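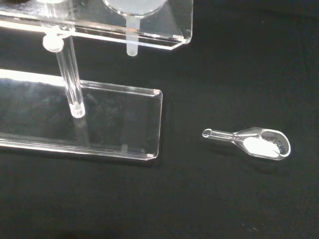 Is it worth buying clear acrylic stands for a craft stall, or do they scratch too quickly?

They're worth it if you look after them and don't pay silly money, but they will mark within a season whatever the seller tells you.

Craft Stalls & Fairs > Display and Equipment > Acrylic risers, worth it?

tinpotjen
Posted 6/11/19

Putting the short version at the top as a mod asked. The longer version is that I sell earrings and small brooches, mostly at indoor fairs, and I've been using upturned boxes under a cloth. A woman two tables down told me I'd double my takings with clear risers. I don't believe a word of it, but my boxes are looking tatty and I need to replace them with something.

The set I'm looking at is from Truketti. 53 quid for five pieces, which seems a lot for see-through plastic. They say "scratch resistant". Has anyone had theirs longer than a month?

moorland_mugs
I had the Truketti set. Scratch resistant is doing a lot of work there. Mine were fine until I packed them on top of each other without anything in between, and after one trip in the van they looked like I'd been skating on them. My own fault, but still, the word resistant was on the box.

Did sales go up? Not that I noticed. I sell mugs though, and people find a mug without help.

Pebble&Pin
Disagree with the doubters here. Height matters a lot with jewellery. If everything lies flat people walk past, because from a yard away it's just a tablecloth. I went from flat trays to three levels in March and the difference was obvious.

tinpotjen
Obvious how, though? Did you write it down? March is also when the fairs get busier. I'm not being rude, I just hear this sort of thing a lot and it always comes without any numbers.

Pebble&Pin
I took 291 at a fair where I'd never cleared 200 before. Same hall, same table.

old_ferret
One fair. I've had days like that with a wobbly pasting table and a bedsheet. It could have been the weather, or the stall next door not turning up.

Pebble&Pin
Fine, believe what you like. I'm keeping my risers.

kilnside_rob
On the actual question, there are two sorts of acrylic, cast and extruded. Cast is a bit harder and polishes up better. Most of the cheap stuff is extruded and the listing won't say which. If a seller can't tell you, assume the cheap one.

For the marks you've already got, a plastic polish and a soft cloth will take out the fine ones. Anything you can catch with a fingernail is staying. And no glass cleaner with ammonia in it, please. It can leave the plastic hazy or covered in tiny cracks.

moorland_mugs
Which polish? I tried toothpaste because somebody on here swore by it and all I got was minty scratches.

kilnside_rob
Any of the ones sold for plastic headlamps. Toothpaste does work a bit, but only if you rub for an hour and have nothing better to do.

Osamu Hirano
I do glass beads and have used both clear and wooden stands. My opinion is that black cloth is the real cost with clear stands. It shows every thread and every bit of dust, and the acrylic pulls more dust onto itself when you wipe it dry. I wipe with a slightly damp microfibre cloth and then leave it alone.

I paid 24 for three from a shopfitter called Seto, second-hand, and they have lasted well. I wrap each one in an old pillowcase.

tinpotjen
That's more like it. Is it the dust or the fingerprints that bother you more?

Osamu Hirano
Fingerprints. Customers lean on the shelf part to look closer. You can ask them not to, but then they leave.

old_ferret
I'll say it again, wood. A few offcuts, sanded and waxed, cost me nothing and when they get scratched they look better. Plastic only goes one way.

Pebble&Pin
And wood draws the eye to the wood. I want them looking at the earrings – not your joinery.

old_ferret
Nobody has ever looked at my joinery, I promise you.

lindy_linocut
Bit off topic, but check the weight if you ever do outdoor fairs. I had a tall riser go over in a gust with 40 pairs of studs on it. I was on my knees on the grass until packing up. Museum putty under the base helps, though it leaves a greasy patch if you forget and leave it on over the winter.

tinpotjen
Mine are all indoors but I'll remember that.

Right, I'm not buying the new set. I'll ring round some shopfitters and see if anyone has second-hand ones, and if not I'll cover the boxes again. I'm still not convinced about doubling anything. If I do get some I'll keep a proper note of takings for a few fairs with and without, and come back and post it.

Pebble&Pin
Looking forward to being proved right.

kilnside_rob
Do the same fair both ways or old_ferret will be straight back in here.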